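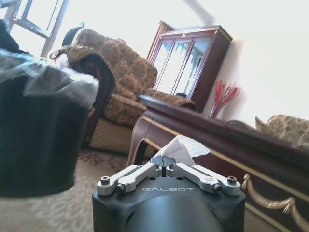
Jul 25, 2022 — strait transit log, Stoleck desk

Spent the morning with Ottó going back over the Velcombe patrol boat standoff, and wow, the two timelines still don't match! The Brotska coast guard says its cutter turned at the 200 meter line. Ernő's radio notes put it well inside that (he transcribed all 97 calls, bless him). I'm leaning toward the radio notes, but the April incident fooled me the same way, so I'm holding off.

Map is redrawn with both tracks on it — Brotska in red, Velcombe in blue. Ákos, please don't overwrite the old one again!

Still to do: ask Stojan which maritime border the Oláh treaty text uses, then fix the caption.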